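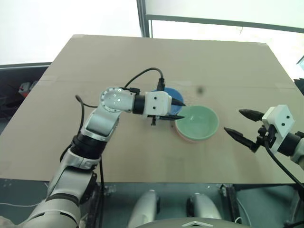

Do you nest different color bowls in one stack or keep each color separate in the cabinet?
One stack if they're the same size. Sort by shape, ignore color, you get way more shelf back.

mullitz_642
ok disagree. I keep mine by color. Kids each have one and if the green is sitting in the pink somebody has to lift it out every morning and its always the short kid

brallent
so put the short kid's bowl on top?? problem solved

mullitz_642
they trade colors every week lol

shao113
Stacking is fine for plastic. Ceramic I put a paper towel between. Lost two rims in January, little chips, and now I can't stop running my thumb over them

flumadley
Paper towel is overkill imo. Been nesting ceramic bowls for 18 years bare. If it chips you set it down too hard

shao113
or you have a teenager

flumadley
fair

brallent
Question back to the paper towel people. Do you reuse the same towel?? or new one every time you empty the dishwasher

shao113
Same ones for months. I switched to cut up felt, cost me next to nothing. Circles from a craft place. They do slide around some

mullitz_642
felt gets crumbs. tried it. hated it

kitchen_drawer_300
Coming in with a different problem, my shelf is only tall enough for three shallow bowls and then the fourth hits the shelf above. So I have a stack of three and one loner next to it and the loner always ends up in front of the stack. Move the shelf or get rid of a bowl?

brallent
move the shelf. pegs right? takes 5 min

kitchen_drawer_300
not pegs. Screwed in. Rental

flumadley
Then put the loner in the drawer w/ the mixing bowls. Or use it for fruit on the counter, mine holds garlic and keys

mullitz_642
garlic AND keys

flumadley
seperate sides

shao113
For the rental, one of those wire half shelves. Stack goes under, loner on top. Measure first, I bought one too tall and had to return it. Check the legs too, some are wider than the cabinet door opening and you have to tilt it in

kitchen_drawer_300
oh that might work. measuring tonight after 9 when the kitchen is free

mullitz_642
still say by color. thats all, have to go do school pickup

brallent
@kitchen_drawer let us know the height, I have a spare half shelf from the old place, can check if its the short kind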